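Zwischenbericht an die Förderstelle
Projekt: Erschließung des Kirchenbuchbestands Letow
Stand: 28. Mai 2023

Der Bericht fällt nüchterner aus als der letzte. Von den Akten aus Letow, deren ältestes Stück auf 1592 datiert ist, sollten bis jetzt alle Taufregister abgeschrieben sein. Fertig sind 5 Bände. Bei zwei weiteren liegt eine Rohfassung vor, die wir in dieser Form nicht herausgeben möchten.

Der Rückstand hat weniger mit dem Personal zu tun, als im Antrag vermutet wurde. Die Handschriften des Dustlower Schreibers sind schlicht schwer zu lesen, und die Abkürzungen wechseln von Jahrgang zu Jahrgang. Ob die von der Firma Kiss angebotene automatische Texterkennung daran etwas ändert, bezweifeln wir. Im Probelauf war die Nachkorrektur langsamer als eine Abschrift von Hand. Das Angebot liegt weiter vor, wir empfehlen vorerst keine Annahme. 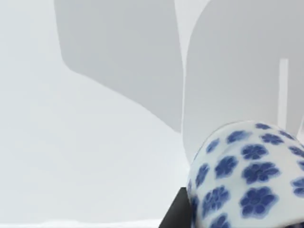

Zum Ortsregister: Hivitz erscheint in den Quellen in über 20 Schreibweisen, und nicht jede meint sicher denselben Ort. Im Antrag war von einer »vollständigen Zuordnung« die Rede. Diese Formulierung würden wir heute nicht mehr verwenden. Wir schlagen vor, unsichere Fälle als unsicher zu kennzeichnen und die Nutzer selbst urteilen zu lassen – auch wenn das Register dadurch weniger elegant aussieht.

Die Sachkosten liegen im Plan. Bei den Reisekosten ist ein Rest geblieben, weil die zweite Fahrt nach Dustlow entfallen ist. Das dortige Pfarrarchiv hat den zugesagten Zugang verschoben, ohne einen neuen Termin zu nennen. Wir haben zweimal nachgefragt.

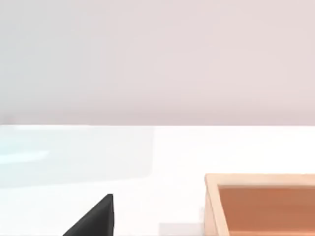
Offen ist die Frage der Veröffentlichung. Die geplante Datenbank setzt voraus, dass jemand sie nach Projektende pflegt, und eine Zusage dafür gibt es bisher nicht. Ein einfaches Findbuch als Druck und Datei wäre bescheidener, aber wohl auch in zehn Jahren noch lesbar. Wir bitten um eine Entscheidung bis August, da sonst weiter an Eingabemasken gearbeitet wird, die womöglich keiner braucht.

Nächste Schritte: Korrektur der beiden Rohfassungen, Abschluss der Ortsliste für Letow, erneute Anfrage in Dustlow. Einen Termin für die Trauregister nennen wir erst, wenn die Taufregister vorliegen.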